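**Aug 9, 2024**

Good news from our friends at the Bamcombe lab, who have been promising us results since May and have now come through with some rather nice ones. The group has been working on a way to teach household robots everyday kitchen chores without having a robot in the kitchen at all, and the first full write-up of the method, which they call Tarigan, went out to project partners this morning.

The idea is easy enough to follow, even for those of us who came to robotics sideways. A person holds a gripper in each hand and does the chore at home, at their own table, at whatever pace suits them. Cameras on the grippers record what the hands see, and the recordings are used to train a two-armed robot back at the lab. Plenty of groups do something along these lines already. What the Bamcombe team wanted to know was whether it pays to record in many different homes or whether it's better to get a great deal of practice in just a few, and they were good enough to keep the total number of recordings the same in both cases so that the comparison would be a fair one.

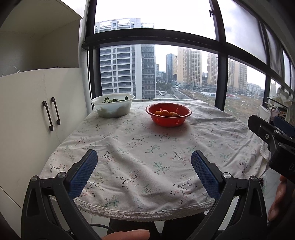 *Two-handed work at a window table, with greens in the white bowl and small orange fruits in the red colander.*

For the first set, the recordings came from 48 homes. For the second, they came from 4. Both sets were then used to train the same model, and the robot was given 101 trials with each version in a test kitchen that appeared in neither set. The version trained across many homes did better on nearly every chore, and the gap was widest where there was a patterned cloth on the table or strong daylight coming in from one side (anyone who has tried to get a camera to behave near a sunny window will sympathize!).

It isn't all solved, of course. Soft, leafy things are still a struggle, and the robot tends to squeeze them harder than you or I would. Moving a bowl with both arms went well, but passing something from one arm to the other was slow, and the team says the timing between the two hands needs another look.

The grippers themselves were built with Vanell, who also made the softer finger pads used in the later recordings. Tonix is helping with storage and hopes to have the recordings ready to share with other labs once the home contributors have signed off on them. A second round is being planned, this time with 2 people working at the same table, and we'll pass along word when there is any.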